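4. Setting up the Brorari wall clock

Read this section before you open the battery cover. The leaflet in the box says the clock "sets itself in minutes". Ours took 35, and the one Mebrat Gebremichael hung in the Warkby office took overnight.

4.1 Fitting the batteries

1. Lay the clock face down on a folded towel.
2. Slide off the cover and fit 2 AA batteries, plus ends as marked.
3. Press RESET once. The hands should run to twelve and stop.

Note: The maker recommends its own batteries. We have tried them against cheap ones and can't tell them apart.

4.2 Finding the signal

1. Stand the clock upright near a window.
2. Leave it alone. Pressing WAVE again starts the search from the beginning.
3. If the hands haven't moved by morning, set the time by hand (4.3).

Caution: Do not buy the Benetti signal booster on the strength of the box. Didier Picard ran one for the whole of September and his clock still lost the signal whenever the fridge came on.

4.3 Setting the time by hand

1. Hold SET until the minute hand starts to creep.
2. Let go when it is 4 minutes short of the right time.
3. Tap SET to bring it up the rest of the way.
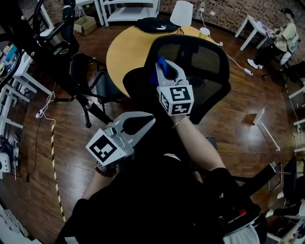
Take off anything on your wrists before you reach behind the clock. The SET button sits in a deep slot beside the hanging loop, and the designer seems to have pictured someone with very thin fingers and bare arms. A thin gold-toned bracelet on the right wrist and a dark beaded one on the left, as worn here, are the sort of thing that catches on the loop.

4.4 Hanging

1. Use a proper screw. The sticky hook supplied is said to hold any clock, and we don't believe it.
2. Check the time again the next day.

If it is wrong by exactly one hour, change the ZONE switch and repeat 4.2.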